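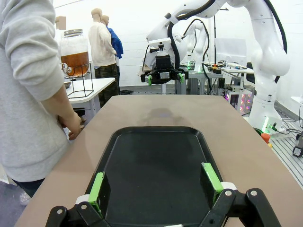
Virkby is a point-and-click adventure game for web browsers and mobile devices, developed by the studio Böttcher and designed by Ilse Sperling. It is set in a small harbour town whose shops and boats have stopped working, and the player goes from building to building collecting parts and returning them to the people who need them. The game is aimed at younger players and has no combat. Objects picked up along the way are kept in a shallow black tray with rounded corners and a raised lip, of the same plain sort as the one resting on the brown tabletop, and the tray stays at the bottom of the screen throughout play. It can be dragged open to show a second row once the player reaches the ferry.

Gameplay

The player controls a single character, who can be named and dressed at the start. Movement is by clicking or tapping on the ground, and characters are spoken to by selecting them. Conversations are shown in speech bubbles and can be replayed from a notebook. Most puzzles involve combining two items, or giving the right item to the right person. A smaller number are short action scenes, such as steering a rowing boat between buoys or stacking crates before the tide comes in. These can be skipped after three failed attempts.

Progress is saved whenever the player enters a new building. Guests who play without an account can keep one saved game, while registered players can keep up to 10. Coins found in the town are spent on clothes and on furniture for the player's room. A complete set of furniture costs 1000 coins, more than can be found in one playthrough, so the remainder has to be earned by replaying the action scenes.

Story

The story is split into four chapters. In the first, the player arrives in Virkby by ferry and finds that the lighthouse has gone dark. The lamp's parts have been carried off by Fumico, a smoke-coloured creature that lives in the chimneys and collects anything shiny. The second chapter follows Fumico across the rooftops to the old fish market. In the third the player sails to Samis, an island with a single shop and a locked weather station, where most of the missing parts are hidden.

The final chapter returns to the town. Fumico turns out to have been using the parts to build a lamp of its own, and the player may choose to finish either lamp first. The choice changes the closing scene but not the reward, a medal that is shown on the player's profile.
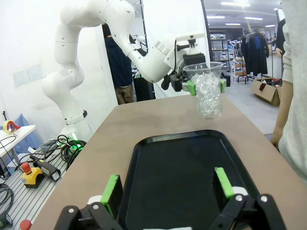
A clear cup of crumpled transparent plastic above a tabletop, with a black tray in the foreground.

Development

Sperling began Virkby as a shorter game that took place entirely on Samis. The town was added when the first version proved too brief, and the island became the third chapter. The backgrounds were painted by hand and scanned, and the finished game contains 158 of them. The characters were drawn digitally and animated from separate limbs, which kept the files small enough for older tablets.

The music was recorded with accordion, clarinet and double bass. Each part of the town has its own tune, and the instruments drop out one by one as the player walks towards the harbour.

Release and updates

The first two chapters were released together, and the remaining two followed as free updates. The last became available to all players on July 10, 2022. Members had been able to start it a week earlier.

A later update added a text-size setting, a left-handed layout for the item tray and a list of the game's collectable shells. There are 771 shells in all, including those on Samis, and finding every one unlocks a diving helmet. Shells collected before the update were counted towards the total for registered players only.

See also

Browser game
Graphic adventure
List of episodic video games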